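About Rekdale

Rekdale supports hospitals that operate with robotic surgical instruments. The company was established in November by Bayu Raju and supplies training, instrument care and video review under a single service agreement.

Suturing is the center of our teaching. A surgeon at the console must place, draw and tie fine thread with two wristed instruments, and the skill takes steady practice.
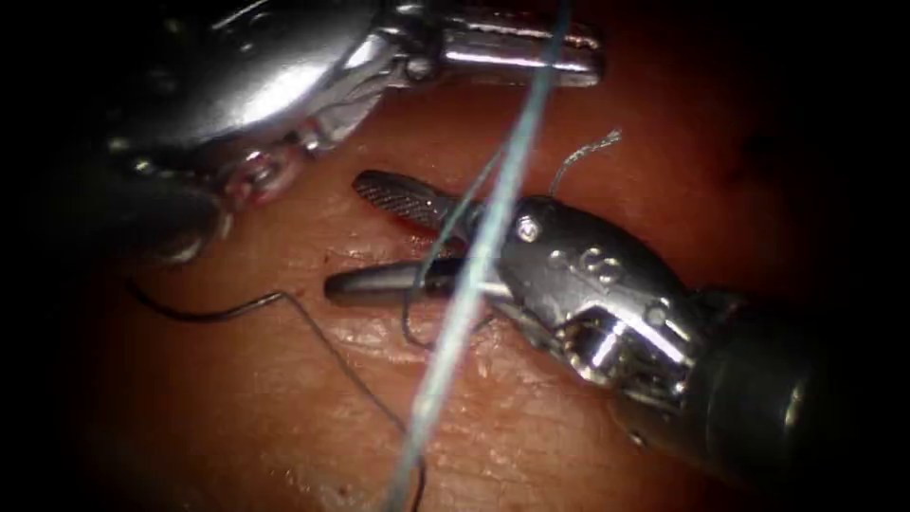

Our Gukora program is offered to surgical departments in 99 hospitals. Each department receives a course of five sessions, a set of practice materials and written feedback on every stitch line submitted. To date 1,272 surgeons have enrolled, and 797 have completed the full course.

Feedback is prepared by reviewers who look closely at how the thread is held near the tissue, how the jaws are angled and how the two instruments share the work – points that are easily missed during a long procedure.

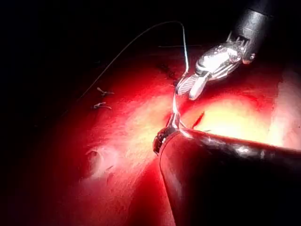

Instrument Care

The Prostholm service covers the inspection of grasping instruments and needle drivers. Jaws, wrists and shafts are examined at our Sorensen workshop, and a signed report is returned with each set. Departments may add Prostholm to an existing Gukora agreement at any time.
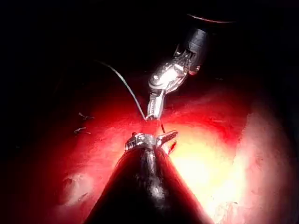 Suture thread held at the jaw tips, with the second instrument just below.

Inquiries about either service may be sent to the Rekdale office through the contact form.

Page last reviewed June 29, 2022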